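Right, a thread on the arm, as several of you have asked and I keep promising. Get a cup of tea, I do go on a bit.

For anyone new: Arvo Saarinen and I have a bench at the Koivisto workshop, and since December we've been building a thing to pack veg bags for our little food co-op. Everyone calls it Celex. I can't remember why, I think Minttu started it.

We share the real arm with two other groups, so most of my evenings go on the simulated one at home. It's slower than I'd like on my old laptop – the fan sounds like a hairdryer – but I can try daft ideas in my slippers and the only thing that suffers is a pretend vegetable.

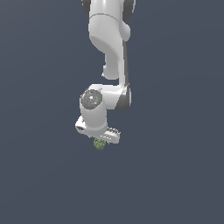 I've stripped everything out of the simulation for now. No table, no crates, no walls, only the arm and something green and lumpy to hold. Gaétan Vachon suggested it when I was moaning about how long each run took, and bless him, he was right. I got through 102 runs last night before bed.

The hard bit is how firmly to squeeze. Carrots are easy, they put up with anything. Leafy things want a gentler touch, and my first go at the settings was written with carrots in mind. I've changed the closing speed 14 times now and kept notes on every one (in pencil, in the back of a recipe book, sorry Hanne).

Next job is wrist angle. It likes to come straight down on things, and in a full crate I'd rather it came in at a slant so it doesn't bash the neighbours.

We've got the bench for six hours on our next turn, so I'll be trying the new numbers on proper cabbages. If anyone near Flenulmont has outer leaves or sad-looking sprouts going spare, please shout! I can collect, and I'll bring buns.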